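Letterboxed sim camera and a perception model that wants square input

Posted by Hussam Karaki in Simulation & Perception

Hi all, hoping someone has been through this already. I'm running a two-armed humanoid in a simulated kitchen, using Grandora for the rendering and Iltano for the policy side. The head camera renders wide and my vision encoder wants a square, so the loader pads top and bottom with black. Fine so far.

The trouble is that the policy reaches short whenever the thing it wants is near the far edge of the counter. Near the middle it behaves beautifully. I've got 65 episodes logged and the failures all look alike to me - the hand goes out, closes early and comes back with nothing. I've checked the joint limits and the inverse kinematics, and I've even swapped the controller gains back to the defaults. Is it the padding, or am I chasing the wrong thing? I'd rather not retrain if I can help it, my GPU time runs out in September.

Pacita Dumlao

Have you tried more data? Mine got a lot better after I added more data. Also check your colour channels aren't swapped, that got me once and I lost a whole weekend to it.

Linnea Hedlund

I'd put money on the padding, or more exactly on what happens to your camera intrinsics when you pad. If the loader adds the black rows after the render but your depth-to-point step still uses the original principal point, every pixel is shifted vertically by the height of the top bar. It can look like a depth error when it's really an offset, and the far edge suffers most as a pixel up there covers more counter.

Easy test: put a marker at a known spot on the counter, project it through your own code and draw a dot on the padded picture. If the dot lands high by exactly the bar height, you've found it. In Grandora I add the top bar to cy after any resize, and I do it in the same function that does the padding so the two can't drift apart. Mine was out by 37 pixels for ages and I blamed the planner the whole time (sorry, planner).

The other thing is plain cropping. Your view may just not reach far enough. I had it in my own kitchen setup - the bowl is in full view in the middle of the marble, but the grey box at the back only shows its lower part before the black starts, and so does the round grey thing to the right of it. The yellow object in the right hand loses its bottom to the other bar.

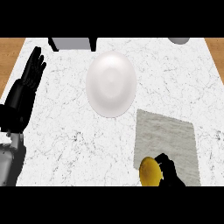
Page 4 of 43

An encoder can't do much with half a box, so for far targets I'd tilt the head camera up a touch or widen the vertical field of view before you touch the weights. You will need a short fine-tune if you change the view by much, but try the cy fix first. It costs you nothing and you can rerun the same 65 episodes against it.

One more, while I'm here - mask the bars out of your normalisation stats. All that black drags the mean down and a white counter ends up looking blown out to the network.

Hussam Karaki

Dot lands high, by the bar height to the pixel! Fixing cy tonight and I'll have a go at the camera tilt after that. Thanks Linnea. Pacita, I did check the channels and they're fine.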